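Progress report to the Kennedy Fund: Ladimel live album

The album is recorded, which puts us further along than the last report promised and about a month behind the one before that. Ladimel played 2 nights at the Bekari in August, and 193 people paid to get in across both. The bar did better than we did.

We came away with 88 takes, counting false starts and one very long tuning break that the drummer wants kept. Up to 4 songs still need vocals redone – the singer says four, the producer says none, and the budget agrees with the producer.

Mixing is under way at Gimum. The rate went up after we signed, so we have moved money out of the poster line. There will be fewer posters.

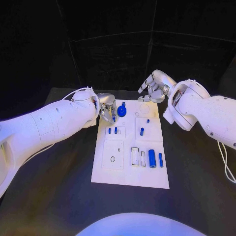
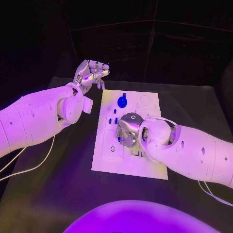
Still to come are mastering, the sleeve and the digital release. We are not asking for more money in this report. We would like the second payment on time, though, as the horn section has started copying each other on emails.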